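3.2 Material und Durchführung

Die Erhebung zur Raumwortverwendung bei Vorschulkindern fand im Juni in zwei Kindertagesstätten statt. Jedes Kind saß mit einer Versuchsleiterin an einem weißen Tisch und beschrieb, wo sich ein Gegenstand befand.
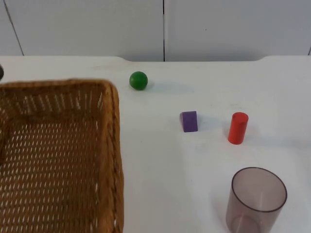 Abb. 2: Korb, Ball, Klotz, Zylinder und Becher auf der Tischfläche.

Insgesamt liegen 200 Äußerungen vor. Eine Sitzung war auf 60 Minuten begrenzt, Pausen eingerechnet. Die Transkription folgte den Konventionen von Hjaltadóttir; Dialektformen wurden beibehalten, Abbrüche gesondert markiert. Als Raumwörter galten Präpositionen (neben, hinter, in) sowie Adverbien wie links, drüben und dahinter. Zeigegesten ohne sprachlichen Anteil gingen nicht in die Auswertung ein.

Strittig war die Zuordnung von »bei«, das die jüngeren Kinder sowohl für Nähe als auch für Enthaltensein verwendeten. Wir haben diese Belege anders als Whitlock einer eigenen Kategorie zugewiesen. Die Kodierung wurde am 27. Juli abgeschlossen. Abweichungen zwischen den beiden Kodiererinnen behandelt Abschnitt 3.3.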